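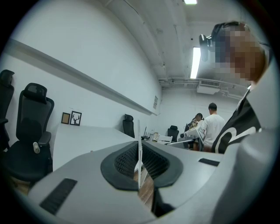
Week 9 handout: what to take from the Janbridge open day
Posted 31 October 2024 by Eilidh Gillies
14 comments

Okay, so for those of you who missed the bus (and for those who came and spent the whole time eating), these are my notes from the Janbridge visit. They go with the reading on learning from demonstration.

The part I most wanted you to see was the hand-held gripper. A person carries it, does a job with it, and the recording becomes training data for an arm that may live in another building entirely! Haiyan Tan ran that session and she was great - very patient with my questions about finger width.

Things to have in your notes:

Each recording is called an episode. Haiyan's team has 2,420 usable ones so far and wants 3,000 by January.

Slow is fine, jerky is bad. Qiuyue tried it and rushed her first go, and Haiyan had her do it over at half the speed.

Keep the target in view of the gripper's camera. If your own hand blocks it, the episode gets thrown out.

I also asked why they don't just drive the arm with a joystick. They do, sometimes, but Haiyan finds people get tired of it fast and start making odd little corrections. Look at section 2 of the reading again with that in mind, I think the author skips over it.

For next Thursday: one page on a household task you would record, where you'd start and stop each episode, and what could spoil it. Jacinto, yes, folding socks counts.

Shared 3 times
Questions: see Eilidh after class | Back to top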